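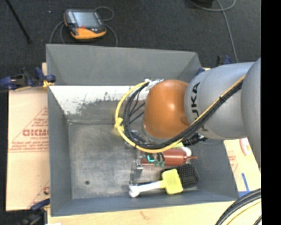

The Cell at Plangate

The work order said the arm in the end cell was dropping brushes. It gave the date, April 12, 2021, and a line for my name, and it had been folded so many times that the ink was gone along the creases.

I had driven down from Utholm with the window open. Wastance had sold the building that winter, and the new people kept everything running and changed only the sign. The woman on the desk gave me a badge and told me the night shift had given up on cell 6. They were picking by hand.

The arm was a KUKA, older than the rest of the line. Whoever set it up had clamped the boards down around the bin and never gone back to make it permanent. I knew who that was. It was me, seven years before, when I worked for Uddin and we did everything in a hurry.

I picked up the pendant and put the arm in manual at low speed. Then I brought it down over the brush with the yellow head and watched the cables. They ran along the gray link, under the orange joint and around in a loop, with the yellow one on the outside. I had taped that bundle myself. When the wrist turned past a certain point the loop pulled tight, and the finger came in a little crooked over the handle. You had to get your head down level with the bin to see it.

So the gripper was fine. They had changed it twice.

I parked the arm, locked it out and hung my tag on the switch. I cut the cable tie over the link, fed 4 inches of slack toward the wrist and put on a new tie, looser than the old one. I checked the insulation with my thumb the whole way around. One spot on the yellow cable was shiny from rubbing – not through yet. I wrapped it and wrote it down.

The clamps were next. One of them took most of a turn. The boards had moved, so I taught the bin corners over again, slowly, touching off each one and saving the point before I went to the next.

While I was doing the last corner the man from nights came and stood by the fence with his coffee. He asked who had put the thing together.

"Uddin," I said.

"They still around?"

"No."

He looked at the tape on the cables. "Held up all right," he said.

I took my tag off and ran 18 picks, bottle and brush and the rest, throwing them back in the bin each time I had a few on the side. It missed one. I moved the approach point up a hair, ran 18 more and it missed none.

On the work order there was a box for cause. I wrote "cable routing, original install," and signed under it. Then I put the pendant back where I had found it and went to look for the woman with the badges.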